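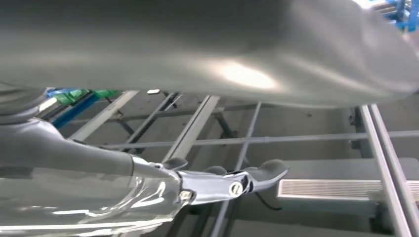 Kenna MacKinnon

Aluminum framing is a building system of straight metal rails, cut to length and joined with brackets, bolts or clamps into tables, racks, carts, guards and the sort of enclosure that starts small and ends up needing its own light switch. It is sometimes called extrusion, after the way most of it is made: a heated billet is pushed through a shaped die and comes out the other side as a very long stick.

Rails usually run level or upright. Upright pairs carry weight and long horizontals tie them together, while diagonals get added later, once someone has leaned on the thing. The bare metal is a pale gray that shows streaks of light along its edges and, in time, every fingerprint in the building.

Many profiles have a lengthwise slot that takes a sliding nut, so parts can be moved without drilling. Owners take full advantage of this. The main bench at the Lostine workshop was drawn with 226 joints and has 376, and its parts list still describes a shelf that left in June.

Cutting is done with a fine-toothed saw, and the ends are filed or capped. Uncapped ends are found by shin. Rails should be checked for square before the bolts are fully tightened, a step the Odus assembly guide mentions on page 3 and again, in larger type, near the back.

Offcuts are traditionally kept. The Brendent supply room holds 3,176 of them, sorted by length, most slightly too short for whatever is being built at the moment.

See also: Angle bracket; Shelving; Workbench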